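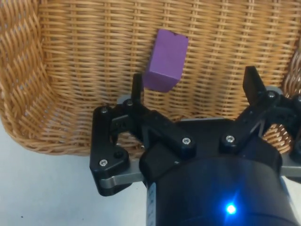
The brooder in the duckling room has gone into alarm again, which makes this the fifth night running, and I'm opening a proper ticket so I can stop leaving sticky notes on the door. It's the Luvmont unit, the tall one with the dent. It shows code 609, beeps until someone presses the button, then behaves perfectly for as long as that someone stands there watching it. Every 23 minutes after that it goes off again. The ducklings don't mind. I do. Before anyone suggests it, yes, we can move them into wicker if the unit has to come out, and a basket like the one in the photo, with its tight rows and thinner upright stakes, will do for an hour with a towel in it, but it won't do overnight and it has no thermostat.

Ticket 803
Site: Sketamow Waterfowl and Songbird Rehabilitation
Opened by: Mercy Massawe, night shift
Opened on: Thursday, June 14, 2018
Equipment: heated brooder, Luvmont, with Bikley remote probe
Priority: High (changed from Low by me, after it was changed from High by Cormac)

Update 1, Cormac Quinlan, facilities
Code 609 is "sensor reading out of range." Please check that the probe is plugged in.

Update 2, Mercy Massawe
The probe is plugged in. I unplugged it to make sure it was plugged in, got a different code, and plugged it back in. Unit reads 90 F on the display. The glass thermometer on the floor of the brooder reads 84. One of them is wrong and the ducklings are voting for the glass one, as they are all piled in the same corner on top of the smallest mallard.

Update 3, Cormac Quinlan
Have you tried turning it off for a minute?

Update 4, Mercy Massawe
I have. It came back on in Celsius. Took me a while to find the setting.

Update 5, Lorne Lemieux, equipment
Reading this from the aviary side. Couple of questions. Where is the probe tip sitting? And did anybody swap the heat lamp in May? I have a receipt for a Karimi bulb and no memory of buying it.

Update 6, Mercy Massawe
Tip is clipped to the wall at the back, near the top. The bulb does say Karimi. It wasn't me.

Update 7, Lorne Lemieux
OK, so the probe is cooking under the lamp while the floor stays cold. The controller thinks the box is warm enough and cuts the heat, the top cools off, the heat comes back on hard, the probe overshoots and you get 609. Then around again. Please do this:

Move the clip down to duckling height, on the side away from the lamp.
Put the wire guard over the tip or they'll eat it.
Set the alarm delay to 5 minutes. It's under the second menu, and you have to hold the button longer than seems reasonable.
Leave the door shut for an hour and write down both readings after that.

Update 8, Mercy Massawe
Done. The guard was in the drawer with the nail clippers. Display says 89, glass says 88. The pile has come apart and several of them are asleep in the water dish, which I gather is a compliment. No alarm so far.

Update 9, Danuta Nowakowski, day lead
I moved the probe up the wall. It kept getting pooped on. Sorry. Nothing in the binder said it mattered.

Update 10, Lorne Lemieux
Binder page is mine, I'll add it. Poop on the guard is fine, wipe it at each feed. I've ordered the old type of bulb.

Update 11, Mercy Massawe
Whole shift with no alarm. The controller has started a small ticking noise. Please don't close this yet.

Update 12, Cormac Quinlan
Status changed to Closed.

Update 13, Mercy Massawe
Status changed to Open. The ticking is the fan. Radosław Sadowski has the spare and is bringing it on his next run with the duck food.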